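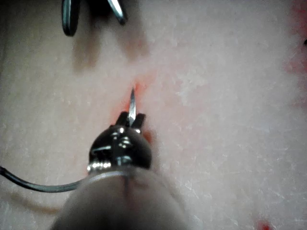 Why bother with the red stuff at all, somebody wanted to know over my shoulder this morning, when a pencil line would show you where the cut is and wouldn't ruin the bench paper? Fair question. I gave a bad answer at the time, something about realism, and have had all day to come up with a better one.

Suture bench, September 4, 2023. Pad 71, Stovik, the pale one. Notebook p. 192.

A pencil line stays where you put it. The red gets into the slit and then creeps out over the edges, and the edges are what you need to see when you are deciding where the needle goes in. On a clean pad everyone is a marvelous judge of distance. Put some red in the cut and the bite you were sure of moves over a little, usually toward the cut. I would like to practice on the version that argues back.

Mix as before, from the 1000 ml bottle. The bottle is from Billel and still says SHAKE WELL in my handwriting. I shook it well. The cap had been put on by an optimist, so one sleeve of my lab coat is now also a training aid.

Cut: one straight slit, on the diagonal, scalpel from the Tokarz box. Went through the top layer cleanly and then dragged a bit where the pad gets denser. I had let it sit out of its bag overnight and I think it had toughened up. Note for next time: bag it, squeeze the air out, write the date on the bag, then go home. Last time I did the first and last of these.

The surface on this batch is better than on the one before. It has the fine creasing all over, so the needle doesn't skate off before it catches. The old pads were like stitching a bar of soap. We complained to Stovik in a long email and got back a short one, and then this batch arrived with no comment, so I am counting it as a win.

Started at the upper left end of the slit, with the idea of working down toward the lower right. That is where the red always ends up thickest on me, and I would rather meet it early than discover it with a half-finished row behind me.
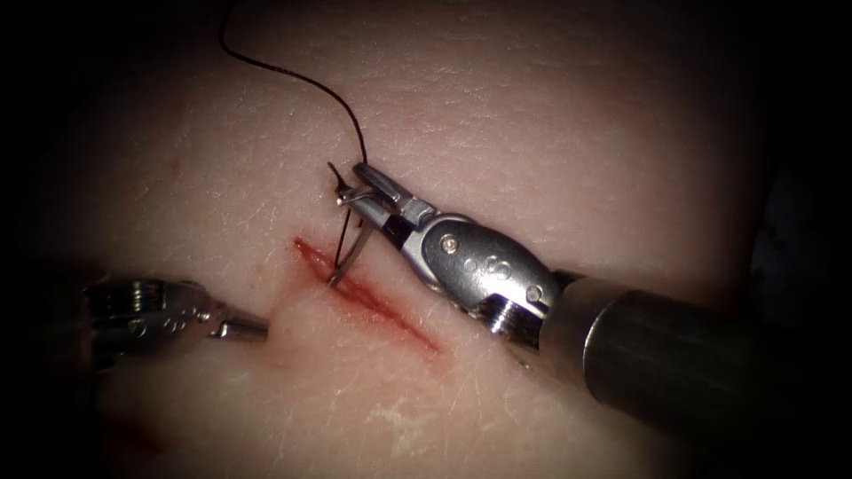 Entry angle first, then. Steep going in, let the curve do the turning, and don't push. I have written "don't push" in this notebook so often that it could be a stamp. On the stiffer pads, pushing opens the hole up and you get a little oval where you wanted a dot, and once the thread is tightened the oval turns into a tear. Pad 71 seems more forgiving than most, but I would not want to make a habit of asking.

Where to hold the needle: the argument goes on. The Tilthorpe handout says two thirds of the way back from the point. Half the bench holds it closer to the middle and says the handout was written for a different needle, or a different species. I tried to be fair and ended up writing down both, see p. 147, where there is also a coffee ring that is not data.

Thread: keep the tail out to the left and leave slack. A tight tail pulls the needle around just when you have it where you want it, and then you find out how many swear words the bench can hold. Dark thread is easier to follow on the pale pads. It is no help at all once it has been through the red, so wipe the tail before tightening.

Cleanup: blot, don't rub. Rubbing drives the red into the creases and the pad goes a nasty salmon color that never comes out. Old pads are in the tray under the window if anyone would like to see what I mean. Needles in the sharps tub, please, and I include myself.

To do:
new cap for the Billel bottle
bag the rest of the open pads
ask Stovik whether this batch is the new normal or an accident
settle the Tilthorpe question, or staple the handout shut
cold water on the sleeve before it sets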